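Measuring a magnet's pull force with a luggage scale

Posted 20 February 2022 by Wendy Mapplebeck
Filed under: Test methods, Magnets

The pull force printed on a magnet's packet is measured against a thick, flat, clean steel plate with the load applied at right angles. Few magnets are used like that. If you want to know what one will hold on a cupboard door or a shelf bracket, you need to measure it on that material. The method below takes under an hour and gives results that repeat well enough to compare one magnet with another.

It is suitable for magnets with a rated pull of up to 20 kg. Do not use it for large block magnets. Above that rating the rig described here will flex, and the magnet can trap a finger badly when it lets go and snaps back.

What you need

A digital luggage scale with a peak hold function. I use a Rutar, which reads in 10 g steps.
A pot magnet with a threaded hole, and an eye bolt to fit. The tests below used a Clindard 25 mm pot.
A flat piece of mild steel, at least 10 mm thick, for the reference reading.
Samples of the thinner sheet you intend to use.
Two G-clamps.
A threaded rod, M8, with a nut and a large washer.
A stiff wooden frame or a drill stand to pull against.
Safety glasses and thick gloves.
White spirit and a lint-free cloth.

Anyone fitted with a pacemaker or similar implant should not do this work or stand near it. Keep bank cards and mechanical watches off the bench.

Step 1: Prepare the steel

Remove any mill scale or rust with fine abrasive paper on a flat block. Work in one direction, then at right angles to it, until the surface is even. Wipe with white spirit and let it dry. Do the same to the face of the magnet, without the abrasive. A single iron filing under the rim will tilt the pot and can lower the reading by a third.

Painted sheet should be tested painted if it will be used painted. Measure the coating if you have a gauge and write the figure down.

Step 2: Clamp the plate

Fix the plate under the frame with a clamp at each end. The clamps must not overlap the area within 50 mm of the magnet, as their jaws are steel and will carry some of the field. Thin sheet needs to be backed with plywood and held close to the magnet with wooden battens, or it will bow upwards during the pull and peel away from one edge.

Step 3: Hang the scale

Pass the threaded rod down through the hole in the top of the frame, with the washer and nut above. Attach the scale to the lower end of the rod with a short loop of steel cable. Do not use nylon cord. It stretches, stores energy and makes the release more violent. 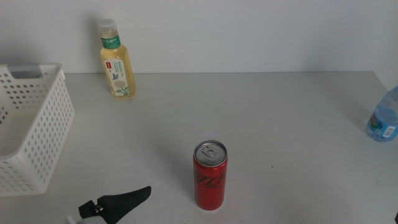

Hook the scale to the eye bolt and move the magnet sideways until the cable hangs vertical when viewed from the front and from one side. A small spirit level held against the cable is accurate enough. An angled pull brings in a sliding load, and magnets resist sliding far less well than they resist a straight pull.

Step 4: Zero the scale

Take up the slack so that the cable is straight but carries no load. Switch the scale on, zero it and select peak hold. On the Rutar this is a long press of the left button. On the older Mangubat scale the peak is held automatically and cleared by switching off.

Step 5: Apply the load

Put on the glasses and gloves. Turn the nut clockwise with a spanner, half a turn every two seconds or so, and keep your free hand away from the plate. The reading will climb steadily and the magnet will then release all at once. Record the held figure.

Repeat until you have ten readings. Discard the first two, which are often low while the faces bed in, and take the mean of the rest. If the spread is more than 5 per cent of the mean, clean both faces and start again.

Step 6: Convert if required

Scales read in kilograms. To obtain newtons, multiply by 9.81. Gauss figures quoted by sellers describe the field at the surface and cannot be turned into pull force without knowing the size and shape of the magnet.

Typical results

Pull on the 10 mm plate is taken as 100 per cent. With the Clindard pot, 2 mm bare sheet gave 58 per cent. The same sheet with two coats of enamel gave 41 per cent. A sheet of ordinary printer paper between magnet and plate cost more than I had expected, and I would use it as a quick check that your rig responds to small gaps.

Faults

Reading drifts before release: the frame is flexing. Add a brace.
Reading does not hold: battery low, or peak hold not selected.
Magnet tips before release: eye bolt not square, or cable not vertical.
Readings fall through the session: check the magnet for chipped plating, and let it return to room temperature if it has been near a heater.

The Tekach force gauge does the same job with a finer resolution and a data output, and I will cover its set-up separately in May.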